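Visit report: Muñoz window and door plant, Pavau

The plant runs one shift and builds exterior doors and fixed windows for single-family houses. I went on 6/30/22 with two others from our office to look at the glazing line and the weather test room. Eilif Eide, who manages production, took us through both and answered most of what we asked.

Frame stock arrives planed on four sides and is checked for moisture content before it is cut. Anything above 17 percent goes back to the drying room. Corners are joined with glue and dowels, then clamped for 6 hours. The plant stopped using screwed corners in May after a run of returns from one builder, Hasik, where joints had opened on south-facing walls. Eide showed us two of the returned corners. The gap on the worse one took a feeler gauge easily.

Glazing is done flat on a felt-covered bench. Setting blocks go in at the quarter points, and the panes are bedded in a sealant that Luro supplies in drums. I asked about compatibility with the edge seal of the insulated units. The plant has its own test records on this but did not have copies to hand out.

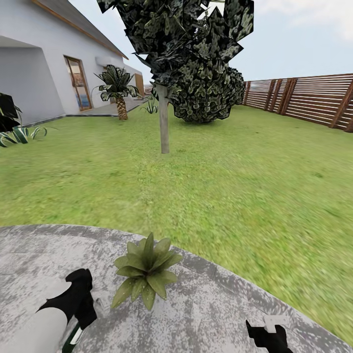
The test room holds one rig, which takes a door up to 236 cm high. Water is sprayed on the outer face while air pressure is raised in steps, and the operator logs the step at which water first gets past the inner seal. The door on the rig during our visit was unit 2581, a glazed single leaf with a low sill. It leaked at the lower hinge corner on the fourth step. Eide said this corner is the usual weak point on low sills and that a deeper drainage channel is being tried.

The finishing area was shut for filter changes, so we saw it only through the window. Coating is sprayed in two passes with sanding between them. Thickness is measured wet, and dry readings are taken on one leaf per batch.

Open points for us: the sealant records, the price difference for the deeper sill, and whether hinges can be supplied loose. Parking is behind the loading dock, and safety shoes are required past the front office.

Contact | Copyright 2022 | Back to top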